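Kitchen sink tips, the quick list

Typing this between jobs so forgive the mess. Most of it I learned the slow way in the old flat on Lomik, the rest from neighbors.

Smells first. Nine times out of ten it's the drain and people go and scrub the bowl. Half a cup of baking soda down, then a cup of white vinegar, leave it fizz, kettle of hot water after. Plastic pipes — let the kettle stand a few minutes before you pour. Never on top of store-bought drain cleaner. Never.

Still smells? Overflow hole, if your sink has one. Old bottle brush, dish soap, push it right in. You won't like what comes out.

Slow drain. Plunger before chemicals. Block the overflow with a wet rag, enough water to cover the cup, short hard pushes. If that does nothing, bucket under the trap, unscrew by hand, clean it out in a DIFFERENT sink. I once emptied a trap into the same sink I had just taken it off of. Wet socks, wet cabinet, wet bag of onions.

Grease. Wipe the pan with a paper towel before washing. Jar by the stove for bacon fat. Hot water just moves grease further down where you cant reach it.

Hard water spots. Matte finishes are the fussy ones. No powder, no scrub pads, no limescale spray unless the label says it's ok for the finish. Drop of dish soap, soft cloth, rinse, dry. The drying is the whole trick. Water sits around the base of the faucet and behind it, dries there, and leaves a white ring that takes forever to shift. Keep a small cloth on a hook and do it last thing at night.
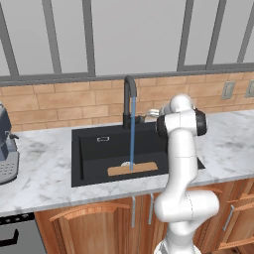

Viktória Fodor wrote in to say she gave up on vinegar for the faucet completely, it left a cloudy patch on hers by the lever, and now she only uses a damp cloth and a dry one after. She also puts a folded towel along the back of the counter when she washes big pots, so the splashes never get to the wall. Good one. Stealing it.

Marble. No lemon, no vinegar, no tomato sauce left sitting. It etches, and etching isn't a stain, you can't wash it off. So if you do the fizzy drain thing above, pour low and slow and have a wet cloth ready. Mild soap and water for every day. Reseal when a drop of water stops beading up and starts soaking in.

Seam where the counter meets the wall: run a finger along it now and then. Gaps or black specks, cut the old caulk out with a plastic scraper, dry it overnight, new bead of kitchen silicone. Masking tape on both sides, smooth it, pull the tape while its still soft. Don't caulk over old caulk. It peels.

Drips. Shut off the water under the sink first, then plug the drain so the little screws dont vanish. Lay the parts out on a towel in the order they came off. Take the worn cartridge to the store with you — two that look the same in your head never are.

Weak flow is mostly the screen at the tip of the spout. Unscrew it, soak in warm water, old toothbrush, back on hand tight.

Under the sink, flashlight, April and again before winter. Feel round the joints with a dry tissue, it shows a leak quicker than your fingers do.

Dishwasher tips next, when I get a minute.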